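Skerville Chemistry Society – Members' board
Topic: Merger with the Fenosdale section, are we really voting on this?

ybarbier_b
So the notice went out. The council wants us to fold into the Fenosdale section before the March meeting and keep "a local identity" afterwards. Can anyone tell me what a local identity is when the bank account and the journal both go to the other side? I read the notice twice and found one paragraph on money and four on heritage.
Benoît Barbier

josiane_p
The journal doesn't go, Benoît. It says the Skerville Letters will "continue as a supplement". I've edited it since 2000 and I was at least asked, which is more than happened when they changed the printer.

ybarbier_b
A supplement to what? Theirs comes out when someone remembers.

Trestik_lab
I'm in favour, for the record. We have 30 paying members and the same two people giving the talks. Fenosdale has a lecture room, a link with the college and a student prize. I don't see what we are protecting.

y.hervieu
"A link with the college" is doing a lot of work there. I asked their secretary what it consists of and was told they may book a room in the evening if no class wants it. Our own room at least has a lock and a key. I'd like to see the college thing on paper before I give up anything for it.

Trestik_lab
Yannick, you said the same about the national affiliation and that went fine.

y.hervieu
Did it? We pay the fee every year. Name one thing that came back.

josiane_p
The speaker list. And the insurance for demonstrations, which you used for the indicator evening.

y.hervieu
All right, the insurance. The speaker list had a dead man on it.

Sandrine Texier
Can I bring this back to the vote? Under our rules a merger needs two thirds of those present, and the notice says "a majority". Either the rules changed and I missed it or the notice is wrong. I wrote to Lionel and have had no reply so far.

L_Besson
Replying here as it was raised here. The notice follows the model text we were sent by the Moulin group, who went through a merger themselves. The wording should have been checked against our rules and I'll do that. I don't think it changes the outcome.

Sandrine Texier
It might, Lionel. With 20 people in the room, a bare majority is 11 and two thirds is 14. I can think of three who will turn up only to vote no.

ybarbier_b
Four.

L_Besson
Then a corrected notice will go out. I would ask people to read the draft agreement as well as the covering letter. Section 2 deals with the funds: ours stay ring-fenced for local meetings.

y.hervieu
Ring-fenced for how long? Section 2 says "for an initial period" and then wanders off to talk about the website.

Trestik_lab
You could propose an amendment. That is what the meeting is for.

y.hervieu
I might. I'll believe in the period when there's a number next to it.

josiane_p
Whatever you all decide, the back issues are not going to Fenosdale in anybody's car boot. I want a list made first, and a signature at the other end.

Sandrine Texier
The agreement is silent on property too, Josiane, so your back issues are in the same position as everything else we own. Section 5 says "equipment and furnishings as appropriate" and I have no idea who judges what is appropriate. The balance I'd expect them to want, and the projector. But read literally it covers the lot, down to a black coat rack like this one with its little silver collar just above the base. I'd put in a schedule, item by item, and have both sides sign it before any vote. Lionel, can that go out with the corrected notice?
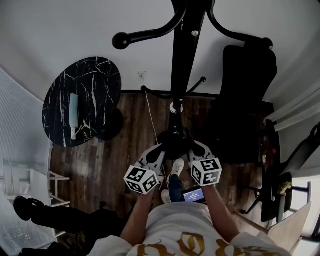
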